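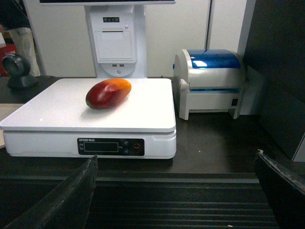

# Perolach checkout kit – evaluation data, set 5

Recordings and notes from our trial of the Perolach kit, sold by Gamaso as a "drop-in robot cashier for fresh produce." We were asked whether it is worth paying for. This card covers what is in the set, how it was labeled, and how far we think you can trust it. Read the last part before you quote a success rate to anyone.

Last edited 4th December.

## What Gamaso says it does

The brochure promises that the kit will pick up a loose piece of fruit, put it on the scale, wait for a stable weight, choose the right product code, and hand over a printed label. It also promises "no changes to your existing counter." We moved the scale twice and the label printer once before the arm could reach both, so treat that second claim as marketing.

The sales sheet gives a success rate of 83 percent. It doesn't say of what. When we asked, we got a slide showing the same number in a larger font.

## What's in the set

| Item | Value |
|---|---|
| Episodes | 184 |
| Episodes dropped before release | 17 |
| Views | wrist, head |
| Task | weigh one item, label it |
| Labels | by hand, one pass |

The 184 are what remains after the drops. Dropped episodes had a missing view or a clock that had drifted too far to line up. They were not dropped for failing, and we would ask anyone extending the set to keep it that way.

```
set5/
 episodes/
 labels.csv
 calibration/
 notes.md
```

`labels.csv` has one row per episode. The columns are `item`, `placed`, `stable`, `code_ok`, `label_out`, and `comment`. An empty cell means the labeler couldn't tell. Please don't fill empty cells with zero. An earlier version of our own loader did exactly that and made the kit look worse than it is.

## How we score

`placed` is true when the item is at rest on the platter and the gripper has let go. Gamaso's own log marks an item as placed when the fingers open, even if it then rolls. This matters for mangoes, which sit on their side and are not as cooperative as a bag of rice.

`stable` comes from the scale's serial output and never from the video. The display can be hard or impossible to read in the wrist view, so don't train a digit reader on it and expect much.

`code_ok` compares the chosen code with the one on the task sheet. Color is a poor guide here. A mango can run from dark red to yellow on one fruit, and the kit's product picker seems to lean on color heavily. That is our reading of its errors; Gamaso has not shared how the picker works.

`label_out` only says that a label came out of the printer. A label with the wrong code still counts as true. Use both columns together.

## Known problems

- The gripper fingers take up a good part of the wrist view. Mask them or accept that your model will learn them.
- Glossy surfaces are everywhere. Fruit skin and the printer cover both give bright spots that the kit's depth estimate handles badly.
- The head view wanders. Some stretches look at no counter at all, only floor or whatever furniture is nearby.

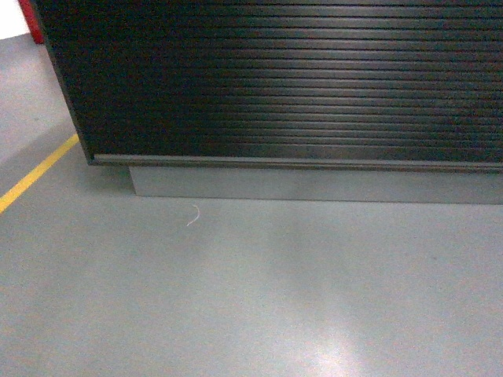 - Those stretches are left in. Gamaso's support desk suggested trimming them "for clarity," but a buyer should know how much of a session is spent looking away from the work. If you need them gone, filter on `head_on_task` in the episode metadata.
- People may be partly in view. Don't use the set to study customer behavior.
- Calibration files came from the Lukoretti mounting tool that ships with the kit. We have not checked them against a second method – if your projections are off, suspect these first.

## What it can't tell you

One site, one counter layout, one arm. There are no queues in the task and no impatient shoppers. Nothing here supports the brochure's line about "peak-hour throughput," and we did not find a way to test it that Gamaso would agree to.

There is also no human baseline yet. One was planned for May with the Farías loader, and it slipped. Until it exists, "faster than a cashier" should be read as an opinion.

## Use

Free for research and for checking vendor claims. Keep the notes file with any copy you pass on. If you publish a single number from this set, say which column it came from and what you did with the empty cells.

Corrections to the labels are welcome as pull requests against `labels.csv`. Put the episode name in the title and leave the old value in the comment field.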